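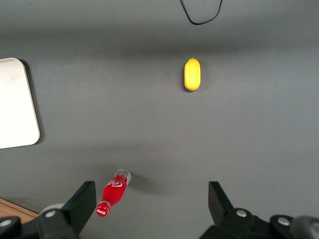 Dagmar Bartoš told us she'd expected a lot of talk and very few robots, and that she nearly stayed at home because of it. Well, I'm glad she came! She ended up staying until we were packing the chairs away, and she asked better questions than I'd prepared for.

MILLTOWN DOORS OPEN AT MISTSIDE
Miltcombe, May 2024

I'm very happy to say that our first open day at the Mistside workshop went ahead this month, and that Miltcombe turned out for it in a way I hadn't dared hope. We'd sent out 90 invitations back in March, mostly to neighbours and local schools, and then word got about (as it does here) and we had to find more mugs.

The subject of the day was Irnora, our project on getting robot arms to handle ordinary household and shop things. I gave a short talk, which I'm told was still too long, and then we let people get close to the bench and ask whatever they liked. We ran four sessions, each with a bit of picking up and putting down, and plenty of time for questions in between.
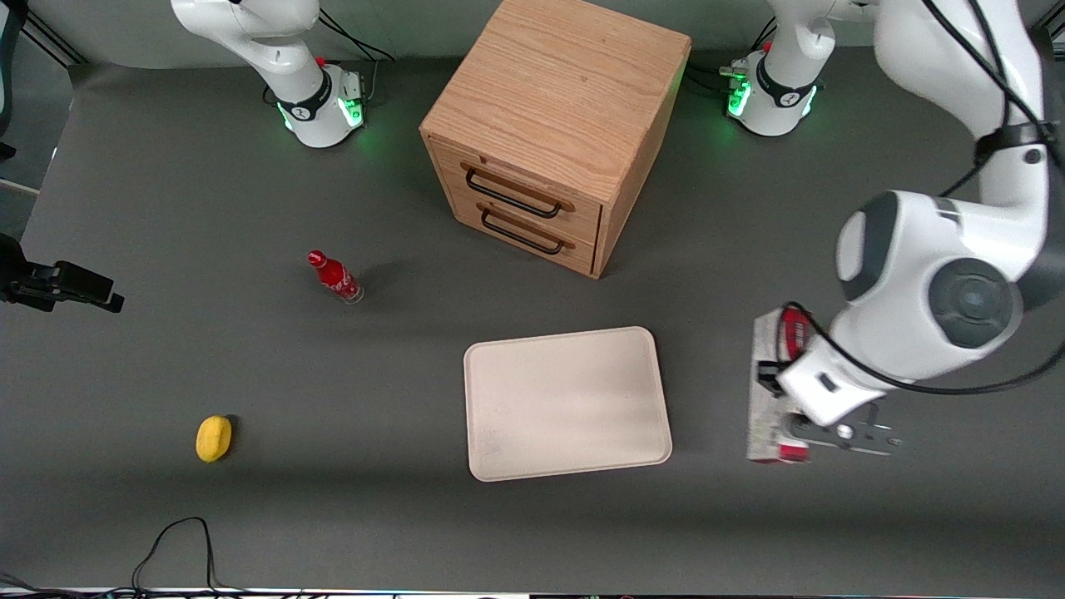
The thing people wanted to know most was how an arm decides where to take hold. A bottle, a piece of fruit and a paper packet all need a different grip, and paper is the one that keeps my colleagues up at night - squeeze too little and you drop it, squeeze too much and you've got a crumpled mess. Someone asked if it could do her ironing. Not yet, sorry!

We also had a good long chat about jobs, and I was pleased that it came up early. Koppel, our partner on Irnora, wants these arms for dull sorting work in small stockrooms, and I said so plainly. Not everyone agreed with me, and a couple of people stayed behind to carry on the argument over tea.
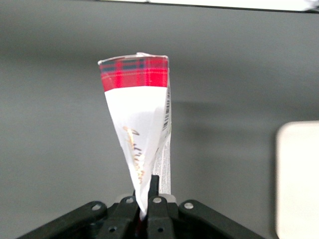

A paper packet held in the gripper at the Irnora open day, Mistside.

We're planning another open day and would love to see anyone who missed this one. Places will be free, but do book, as the workshop is smaller than it looks from the road. Schools and community groups can ask for a session of their own. To put your name down, or to arrange a press visit, please get in touch with the Irnora team at Mistside, Miltcombe.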